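Prilance Two-Arm Cell: Maintenance and Setup Meeting
Minutes, 31 January 2024
Chair: Sharada Amin
Also present: day operators, electrical, one rep from Bergeron (cable supply)

1. Minutes of the December meeting
Accepted with one change. Item 4 said the cable wear was "resolved". It now reads "not seen again so far".

2. State of the cell
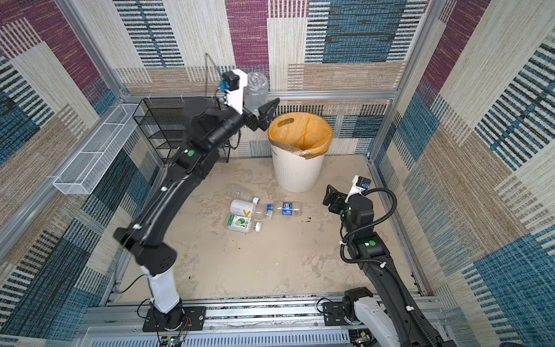
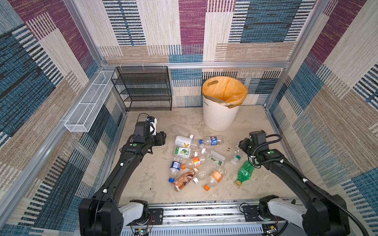
Bottle-clearing cell, both arms on the front rail, lined bin toward the back.

The chair asked why the front rail still has dirt in its grooves when cleaning is ticked off on every sheet. Operators said the sheet only mentions the floor. The chair said a tick that means whatever the reader likes is no use to her. The rail gets its own line on the sheet. Scuffs on the floor to be left alone, as scrubbing has already been tried.

3. Cables
The corrugated hose on the right arm was discussed at length. Bergeron proposed a stiffer hose and quoted a service life of 300 hours. Electrical asked what load that was measured under. The rep did not have the test sheet with him. No order until it arrives.

The thin red and black wires near the left mount are too slack for the chair's liking. Electrical's view is that they are clear of the arm's travel. The chair asked for this to be shown with the arm at full reach, power off, and not argued from the drawing. To be clipped in any case.

4. Circuit boards at the front rail
Both small boards sit low, where a bottle or a spilled drink could reach them. Electrical favours a cover. Operators pointed out that the last cover trapped heat and was removed after 2 shifts. Electrical to bring a vented sample before anyone drills anything.

5. Wrist cameras
The Prostora calibration tool reports a pass on both arms. It also reported a pass in December with a loose mount, so the meeting gave this little weight. A hand check of both mounts goes ahead of each calibration from now on.

6. Grip trials
480 picks logged, 112 of them needing a second try. Clear bottles were blamed, but the log has no column for bottle type, so the claim can't be checked. Column to be added. The Pledomness software update is deferred until there are figures to compare it with.

7. Actions
Rail line on cleaning sheet: operators
Full-reach wire check and clips: electrical
Hose test sheet: Bergeron
Vented cover sample: electrical
Bottle type column in log: S. Amin

Next meeting to be set once the test sheet is in.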